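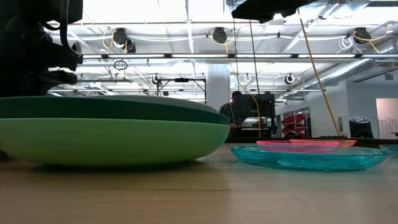
Photo: Ngaio Mahuika / Pladau

Section 4. Setting Up Your Reading Log and Year-End List

This section explains how to create a reading log in Pladau Shelf, add titles to it, and prepare a year-end list for printing or sharing. You will need an active reader account and the library card number printed on your welcome letter.

4.1 Creating the log

1. Sign in and select My Shelf from the main menu.
2. Select New Log. Enter a name of no more than 41 characters.
3. Choose a start month. Logs that begin in October follow the Lindgren reading calendar used by most member libraries.
4. Select Save. The new log opens with no titles in it.

Note: Each account may hold 2 active logs. To open another, archive one of them first. Archived logs remain readable but cannot be edited.

4.2 Adding titles

1. Open the log and select Add Title.
2. Type the title, the author's last name, or the ISBN. Results are drawn from the Brallon catalog.
3. Check the edition before you confirm. Hardcover, paperback, and audio editions are listed separately, and page totals differ between them.
4. Enter the date finished. Leave this field blank for a book you have set aside; the title will then appear under Unfinished.
5. Add a comment if you wish. Comments are private unless the box marked Share with Branch is checked.

Translated works should be entered under the original author. The translator's name goes in the second contributor field — it will print on the finished list.

Caution: Deleting a title also deletes its comment and rating. Deleted comments cannot be restored.

4.3 Preparing the year-end list

1. Select Lists, then Year-End.
2. Mark the titles you wish to include. A list may contain up to 70 titles, fiction and nonfiction combined.
3. Drag titles into the order you prefer, or select Sort by Author.
4. Write a short note for each title. Notes longer than 262 characters are shortened in the printed version.
5. Select Preview. Correct any errors, then select Publish or Print.

Note: Lists sent to a branch for display are reviewed each Wednesday. A list received after noon on that day is held for the following review.

4.4 Moving a log from Pidia

Readers who kept records in Pidia may import them as a single file. Export the file from Pidia, return to My Shelf, and select Import. Star ratings carry over; custom shelves do not, and must be set up again as described in Section 5.

Caution: Do not close the window while an import is in progress. If the connection is lost, delete the partial log before starting again, or titles may be entered twice.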